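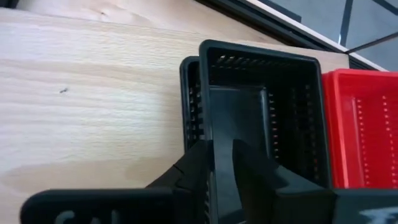 Slide 1. Start with the money, because that is what most of you came for. When we planned the Skultamberg cell we had a budget line for the arm, a line for the gripper and a line for installation. We had no line for baskets. I want to spend the first few minutes on that. Slotted plastic baskets look like the cheapest thing on the list, and per piece they are. But the fingers have to close on a basket wall, one finger either side, and once you have set up for that wall you are tied to it. Two black and one red on a table, pushed up against each other, is a fair picture of a normal shift. So the gap between baskets is a purchasing question too. Ask for it in the quote.

(Pause for anyone coming in late. Water.)

Slide 2. What we asked for and what we got. Three quotes. Plokano quoted for the arm and fingers only. Fellilham quoted for everything including the table. Yeon quoted for everything but left out training. They look far apart until you put the missing items back in, and then the order changes. Show the table with the gaps filled in. Don't read it out.

Slide 3. Time. We planned 12 weeks from order to first useful shift. It took 17. Three of the extra weeks were spare fingers that nobody had ordered. The other two were the floor, which needed work before the table could be fixed down. Cristóbal Ocampo did the site survey and had the floor in his notes from the start. We didn't read them closely enough. Say that plainly.

Slide 4. Baskets again. We had 343 in the building when we started. We checked every one for rim shape and wall thickness and kept 171. The rest were fine for people to carry and no good for the fingers. If you are buying new, buy one pattern. Colours can differ, we use colour to sort, but get the supplier to confirm in writing that the colours come out of the same mould. If you are keeping old stock, do the check before you sign for the gripper. It is a dull two days with a gauge and it needs someone who won't rush it.

Slide 5. Running costs. Finger wear, cables, one service visit a year, software support. Support is charged per arm, so a second arm doubles it. Our finance people had assumed a site licence. Put the question in the first email you send.

Also baskets get broken. Budget for replacements every year under consumables. Under capital you will be filling in a form each time.

Slide 6. What I would do in a different order. Baskets first, then fingers, then arm, then table. We did it nearly backwards. Get samples of your own baskets to each firm before they quote, at least a handful, including worn ones. Yeon asked for samples, the other two did not, and I should have sent them anyway.

Questions. Likely ones: why not a suction gripper (slots in the walls, and we didn't want to pay for a trial), whether we would lease (we looked, the term was too long for us), and who to contact. The spreadsheet is available to anyone who wants it. Ask for it by Friday and I will send it with the formulas left in.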